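How to get a recipe booklet ready for your translator

So you've written your booklet and you'd love to see it in Turkish or Portuguese. Lovely! Before you send it off to us at Stondevero, save it as one plain file and write out every short form (tbsp, pkt and so on).

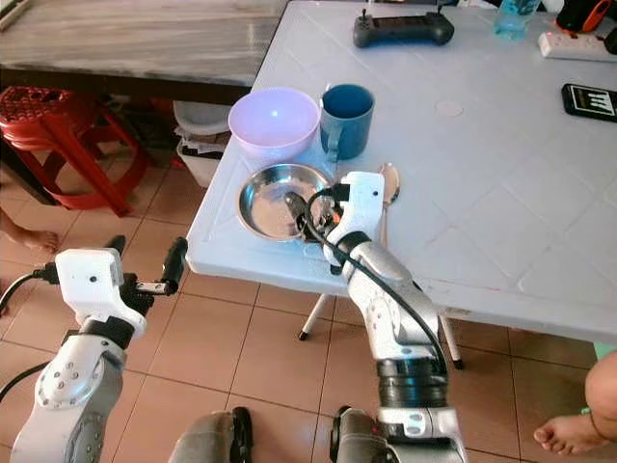 Next, make a little word list, with the dish names you want left alone, and keep it under 70 entries if you can. Tell us too whether you'd like cups or grams, and please do it before we start! 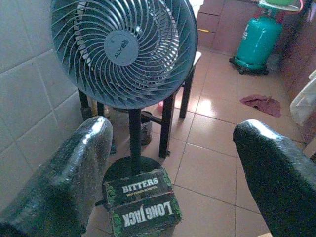

A fan with a spiral grille on a black pole stand.

Then send file and list together, and we'll write back with a quote.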